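4.2 Mugs, and why households keep so many of them

We turn now to the part of the kitchen that gave us more to read, and more to argue over, than any other. The Drulldale household diaries were kept by 124 households from September onwards, and we had asked people to write about whatever they used for eating and drinking at home - plates, bowls, glasses, the lot. We had rather expected the plates to take up most of the pages. As it was, mugs were mentioned in 1,981 separate entries, far ahead of anything else on the shelf, and a good many of those entries ran on well past the space we had given for them.

Part of the reason must be how mugs come into a home. Plates, in our diaries, were mostly bought together and meant to match. Mugs arrived one at a time, as presents, as leftovers from an old flat, as something picked up on a wet afternoon by the sea. One diarist wrote that she had "never once gone out to buy a mug and somehow own more than I can hang up", and we heard the same thing in other words all through the collection. It follows that the mug shelf is the least planned part of the kitchen and, to our minds, the most personal.

We sorted the entries by what the writer was doing at the time, following the scheme used in our earlier Dirnent study with a few small changes. The largest group, 623 entries, was concerned with choosing: standing in front of the cupboard or the draining board and picking one mug over its neighbours. We had half thought this would be a matter of size, as it had been with bowls. Size did come up, especially in the mornings, but people wrote much more often about colour, and about the feel of the rim, and about who else in the house was likely to want the same one. Several families had a settled understanding that a certain colour went with a certain person, though it was seldom spoken of until a visitor came along and drank from the wrong one.

Mixed collections make this sort of choosing very easy, and we suspect that is why they last. When no two mugs are alike, each can be told apart at a glance, even in a crowded spot with one piece half hiding the next. In Figure 3 the nearly black mug in front could hardly be taken for the lavender one behind it or the bright blue one lying at an angle to the right, and the cream-white mug stands apart from all of them. Our diarists made good use of differences like these. They wrote "the purple one" or "the dark one" and expected to be understood, and in their own kitchens they no doubt were.

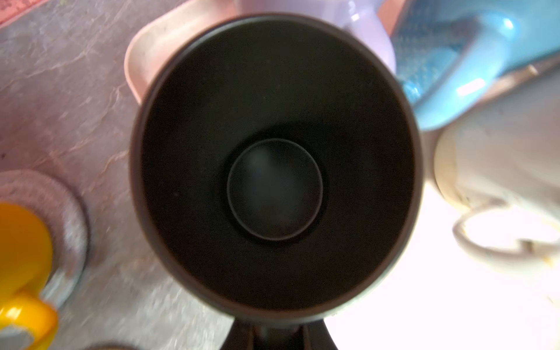 Figure 3. Mugs of several colours, with a pale pink container behind the dark mug.

Dark insides deserve a few lines to themselves, as they divided our households more sharply than we could have guessed. Looking straight down into a mug like the dark one in Figure 3, with its matte black inner wall narrowing towards a small round base, one can see how the two camps came about. Some diarists liked a dark inside for coffee and said it felt cosy on a winter morning. Others would not make tea in one at any price, as they judged the strength by the colour and wanted something pale behind it - a habit that Sánchez also describes, and one that we have to admit is shared by more than one of the present authors.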